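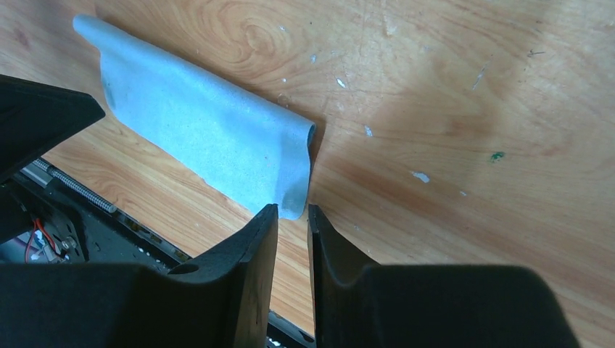 Wimau 社区生活互助社 · 家务小组

九月
文：Szymon Walczak

上次小组聊天，话题本来是换季收被子，结果聊着聊着全跑到抹布上去了，一直聊到晚上十点多还有人在发语音。我答应把大家说的和我自己这些年瞎折腾出来的办法理一理，拖到这个星期天才坐下来写。写得比较散，大家挑自己用得上的看就行。

先说那种薄薄的、有点像毛毡的抹布。浅蓝色的最常见，摸上去没什么厚度，边上用着用着就起毛，长的那一边特别爱卷，卷成一个小筒，怎么抚都抚不平。布面上再来几块灰灰的小印子，往桌上一搭，看着就让人想扔。先别急着扔！这种布擦木纹桌面真的挺好使，比厚毛巾好使多了，薄，贴得住，拧得干，晾一会儿就能再用。

卷边这件事，我以前完全不管，抓起来就擦。后来发现卷起来的那一条等于一根小棍子，擦的时候只有那一条碰到桌面，旁边全是空的，擦过去一道有水一道没水，太阳一照全是印。现在我会先把布摊平，对折，再对折，折成比手掌大一点的方块，卷的那条边折到里面去。这样一块布有好几个干净的面，脏了翻一面，再脏了再翻，擦完一张餐桌基本不用中途跑回去洗。我太太说我折抹布比折衬衫认真，嗯，衬衫我确实不怎么折。

要是卷得实在厉害，可以打湿以后拉一拉，沿着长边慢慢往两头扯，然后平铺在干净台面上，用手掌压过去，让它躺着干。千万别搭在细绳子上或者水龙头上晾，搭在哪里就在哪里弯，干了以后那个弯就留住了。我家以前全搭在水龙头上，一排抹布个个驼背。楼上邻居用熨斗低温烫过，她说有用，我没试过，薄布大多是混纺的，我怕粘熨斗，你们要试先拿一个小角试。

起毛的边呢，用剪刀修一修就好，贴着边剪，别去拽那根线头！我拽过，一拽就是一长条，最后半块布都松了。剪下来的碎毛记得抖干净，不然下一次擦桌子等于在桌上撒毛。修到后来布越来越小，也没关系，小的拿去擦开关面板、擦门把手、擦调料瓶的瓶底，各有各的用处。

下面说桌面。

木纹桌面好看是好看，尤其是那种浅橙棕色、纹路一圈一圈绕着树结转的，我自己就特别喜欢，吃早饭能盯着看半天。可它有个讨厌的地方，脏东西会躲。酱油滴干了跟深色的纹路混在一起，咖啡渍正好落在一条棕色的线旁边，从正上方看什么都没有，手摸上去才知道黏。我的办法是别站在正上方看，弯下腰，把眼睛放低，对着窗户或者灯的方向斜着看过去，桌面反光的那一片里，油印、水印、指纹全出来了。每次擦完我都蹲一下检查，膝盖有点抗议，不过效果确实好。

擦的方向也有讲究。先顺着纹路擦一遍，别打圈。打圈擦容易把水推到桌角和接缝里，尤其是边上有封条的桌子，水钻进去，过一阵子就鼓起来。顺着擦，擦到头把布提起来，回到起点再来一道，道和道之间压上一点点。碰到大树结那种一圈套一圈的地方，就别跟着它转了，还是照着整张桌子的大方向走，省事。

水要少。这个我得多说几句，我们家第一张餐桌就是这么毁的。那会儿刚搬家，我抹布拎起来还滴水就往桌上抹，觉得水多才干净嘛！用了一年多，靠近水壶的那个角发白，后来起皮，最后拿桌垫盖着过日子。现在的标准很简单，布拧到用力捏也捏不出水来，手心只觉得有一点潮，就对了。擦完再用一块干布带一遍。对，两块布，一湿一干，懒不得。如果只有一块，就把它折好以后只弄湿一半，先用湿的那半边，再翻过来用干的。

清洁剂我试过不少。Goltum 的那种浓缩液味道很淡，我用它兑很多很多的温水，一盆水里几滴就够，再多就发黏，还得重新过一遍清水。Wróbel 的木面喷雾我也买过，香是真香，擦完滑溜溜的，但是小孩在桌上写作业纸老往下滑，后来就只拿来擦柜门了。平时其实温水就能解决大部分问题，油大的时候加一点洗洁精，用完过清水，过清水，过清水。说三遍是有原因的，我岳父从来不过，桌子永远是黏的（他要是看到这篇我就说是别人写的）。

有几种顽固的东西单独说说。

杯子底下留的白圈。刚出来的可以用干布裹着手指，顺着纹路慢慢揉，有时候揉着揉着就淡了。揉不掉就用吹风机，开低档，离远一点，来回晃着吹，别对着一个点猛吹。再不行就认了吧，我家有一个圈，现在上面常年放着盐罐。

圆珠笔和彩笔印。水彩笔用温水就能下来，圆珠笔麻烦一些，棉签蘸一点点酒精，只点在笔迹上，点一下马上用湿布擦掉。有些桌面的漆怕酒精，一定一定先在桌子底下看不见的地方试！我朋友没试，笔印没了，光泽也没了，留下一块哑光的小岛。

胶水和贴纸。食用油抹上去，去喝杯茶，回来用旧卡片斜着慢慢推，推完用洗洁精水擦油，再过清水。别用钢丝球，别用菜刀刮，我知道厨房里最顺手的就是菜刀，忍住。

蜡烛油。等它硬了再动手，心急的话用塑料袋包几块冰压一压，然后还是那张旧卡片，从边上轻轻撬。

再回到抹布，说说怎么洗。颜色浅的抹布最大的毛病就是显脏，尤其是常捏在手里的那一角，总有点发灰。我觉得显脏是好事啊，深色抹布脏了你根本不知道，还拿着它到处擦。浅蓝的、浅绿的，一看有灰印子了，就该洗了。每天晚上洗完碗，我用热一点的水加肥皂把当天用的搓一遍，冲到水清，抖开晾平。每周再集中泡一次，泡的时候放一勺小苏打，水要热，泡到水凉了再搓。有的灰印怎么搓都在，那就是颜色吃进去了，洗干净了也长那样，不影响用，别为了那点印子跟它较劲。

漂白水我不太推荐给这种薄布用，白是白了，布也脆了，边上掉毛掉得更凶。柔顺剂也别放，放了以后布不吸水，在桌上推着水到处跑，特别气人。洗衣机倒是可以洗，装进网袋，跟毛巾分开，不然毛巾的绒全粘到薄布上，下一次擦桌子你就知道了。

有异味的布，先闻一闻是酸味还是油味。酸味多半是没晾开，一直团在水池边上，泡完热水找个通风的地方摊着，通常能救回来。油味就难一点，洗洁精直接挤在布上干搓，搓到起泡再下水，顺序别反。两种味道都有的，送它去擦阳台吧。

分工这一块，小组里吵得最厉害。有人家里一块布走天下，有人家里六块布六种颜色，墙上还贴了表。我两边都试过，表那种坚持了没几天，家里其他人根本不看。现在我的办法比较笨，就按位置放，餐桌的挂餐桌边，灶台的放灶台旁，水池的归水池，地上的单独装在桶里，离厨房远远的。从哪里拿就放回哪里，颜色随便。浅蓝的我习惯给餐桌，看着清爽，掉在木纹桌面上也显眼，不会忘了收。

说到忘了收，这也是我想提醒大家的。湿抹布千万别随手往木纹桌上一丢就走开！哪怕拧得很干，捂上一个晚上，底下照样可能留一块雾蒙蒙的印子，形状跟抹布一模一样。我家孩子管那个叫“抹布的影子”。擦完就拿走，实在要放一放，就放在盘子里或者托盘上。

挂抹布的地方，我用的是 Skuvness 的那种小夹子杆，夹住两个角，整块布垂下来，干得快，也不怎么卷。没有的话拿两个木夹子夹在衣架上，一样的。关键是要夹角，别夹中间，夹中间两边往下耷拉，干了又是卷的，前面白忙一场。

什么时候该扔呢？我的标准是这样的：折起来对着灯能看见透光的洞，扔；搓完过了一夜还有味道，扔；擦一遍桌子掉的毛比擦走的灰还多，扔。只是边上毛糙、颜色发灰、有点卷，都还能用。退下来的我也不马上丢，攒在一个旧饼干盒里，擦鞋、擦窗轨、擦自行车链条，用完那一次就直接进垃圾桶，连洗都省了。窗轨尤其适合，布薄，用旧牙刷柄或者筷子头裹着往缝里一捅，一条一条的黑泥就出来了，看着特别解压！

还有人问我擦桌子前要不要先把面包屑弄掉。要的要的。先用干布或者小刷子把渣扫到一个角，用手接住，再上湿布。直接湿擦，渣会粘在布的毛里，硬一点的还会在桌面上划出细细的道子，盐粒和糖粒最厉害。我现在扫渣用的是一张裁小的硬纸板，边是直的，推起来比手快，脏了换一张，快递盒上多的是。

桌面的保养，我做得不多。隔一段时间看看桌边的封条有没有翘，翘了赶紧压回去，趁早用一点胶粘住，拿书压着过夜，别等水进去。靠窗的桌子隔几个月转个方向，不然一边晒浅了一边还是老样子，转晚了就会像我家那张，放花瓶的地方留着一个圆。上不上蜡看你家桌子是什么面，真木头上油上蜡的，按买的时候那张纸来；贴面的就别上了，吃不进去，浮在上面一层，灰落上去擦都擦不动。

下次小组聊天的话题暂定是水槽下面那个柜子，就是谁家都不敢打开的那个。你们有好办法先记下来，发到群里也行，语音也行，但是拜托别发太长，上次那几条我是分了两个晚上才听完的。另外，上次借走我那把修边小剪刀的朋友，用完放回活动室门口的篮子里就好，我这边又攒了一堆毛边的布等着剪。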